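Vacuuming a Hard Floor With Cords on It

Glossy dark flooring shows dust and drag marks more readily than carpet. The order of work below suits a large room with a canister vacuum, hose and metal wand.

1. Clear the cords first
Unplug anything not in use. Coil each cord flat and fasten it with a hook-and-loop tie. A power strip that must stay live goes against a wall, with its cables running in one direction.

2. Place the vacuum
Set the canister in the middle of the area, on its base, and lay the hose in wide loops behind it. Tight bends reduce airflow and crack the hose wall over time. Keep the wand clear of loose cords. 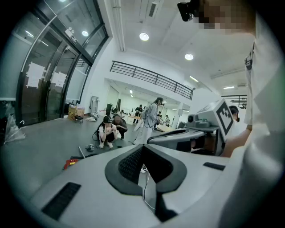
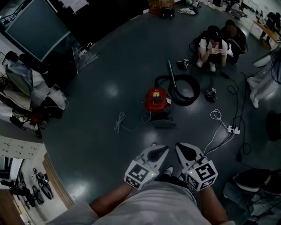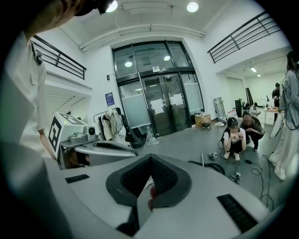
3. Work from the doors inward
Grit collects at the entrance. Pick up plastic bags and paper scraps by hand — film blocks the wand at the elbow. Use the bare-floor head with the brush down and overlap each pass by a third.

4. Move furniture once
Shift chairs and clothing racks to the cleaned side, vacuum the strip underneath, then return them. Lift metal legs; do not slide them.

5. Check the bag or bin
Empty at two-thirds full. On a floor of 2,000 square feet, expect to stop once. Rinse washable filters every 6 weeks and dry them fully before refitting.

6. Store the hose
Hang it over a broad, rounded support. Wind the cord loosely — never around a warm motor housing.

Tirta Sitompul
Updated 27 August 2024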